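Pre-Run Safety and Software Checklist, Two-Arm Tabletop Cell
Simulation stage, before release to hardware
Site: Bistside
Software under check: Ziven planner, Daher perception node, Odholm control bridge
Checked by: Carla Boutros
Date: Dec 9, 2022

Mark each item OK, FAIL or N/A. Every FAIL needs a comment and an owner. Items marked OK with a comment stay open until the comment is cleared.

Section A. Configuration

A1. Planner, perception and bridge built from the tagged release. OK
A2. Robot description files match on both sides of the bridge. OK
Comment: left and right files still carry separate copies of the wrist mesh. Merge them before the next tag.
A3. Joint limits in the simulator no wider than the limits in the controller. OK
A4. Random seed written to the log header. FAIL
Comment: seed is logged for the object layout but missing for the grasp sampler. A failed grasp cannot be replayed as it stands. Owner: planner team.

Section B. Control

B1. Control loop set to 200 Hz on both arms. OK
B2. Watchdog trips when no command arrives within 100 ms. OK
Comment: tested by killing the bridge process during a slow move. Both arms held position. Repeat the test during a fast move.
B3. Stop command on one arm also stops the other. OK
B4. Gripper command is range-checked before it is sent. FAIL
Comment: negative widths are clipped without a warning. The arm is safe, but the bug upstream stays hidden. Log it at warning level.
B5. Restart after a stop needs an operator action. OK

Section C. Planning and collision

C1. Self-collision and arm-to-arm checks both turned on. OK
C2. Minimum arm-to-arm distance set to 5 cm in the planner file. OK
C3. Held object is attached to the gripper link in the collision model. OK, see comment
Comment: the attached shape is a single box around the eggplant. It is too wide near the stem and makes the planner reject paths close to the plate that should pass. Use two capsules.
C4. Table plane present in the collision model of each arm. OK
C5. Planner returns a clear error when no path is found. FAIL
Comment: after 600 iterations it returns an empty path with status "done." The bridge treats an empty path as success. This one blocks release.

The eggplant and plate layout was used for C3 and for all of Section D. It puts the held object close to the plate and brings the second arm over the same part of the table, so both the collision model and the object masks get a fair test.
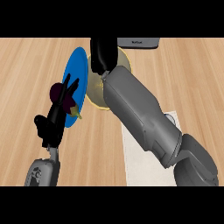

Simulator view, items C3 and D2 – eggplant in left gripper, right arm partly hiding the yellow dish.

Section D is checked against the simulator's own object labels. Where the perception output and the labels disagree, the labels are taken as correct and the difference goes in the comment.

Section D. Perception

D1. Camera pose in the perception node equals camera pose in the simulator. OK
D2. Partly hidden objects keep their identity while an arm passes in front. FAIL
Comment: the dish mask splits when the right forearm crosses it, and the two pieces get new track numbers. The translucent center makes it worse, as wood-like pixels are dropped from the mask. Rim pixels are stable. Try fitting on the rim alone.
D3. Plate pose stable when seen at a steep tilt. OK
Comment: position is good. Rotation about the plate normal drifts, which has no effect on placing.
D4. Held object is removed from the list of free objects. OK
D5. Flat cloth is not reported as an obstacle. OK
Comment: the height threshold does the work here. A folded cloth has not been tried.
D6. Arm pixels masked out before segmentation. OK, see comment
Comment: the mask lags the arm by one cycle. Leave the margin wide until the time stamps are fixed.

Section E. Tooling and records

E1. Log captures commands, joint states and planner status. OK
E2. Replay tool reproduces joint paths from the log. OK
E3. Stop events can be found by search in the log viewer. OK
E4. Disk-full condition halts the run. N/A
Comment: not testable on the shared machine. Move to the hardware stage list.

Result: not released. C5 must be closed and rechecked. A4, B4 and D2 may be closed in the same build – if they are not, the cell stays in simulation only. Sections A and C are to be run again in full after any planner change. Section B needs a rerun only if the bridge is touched.

Bistside Robot Software Group | Contact: C. Boutros | Copyright 2022 Bistside | Back to top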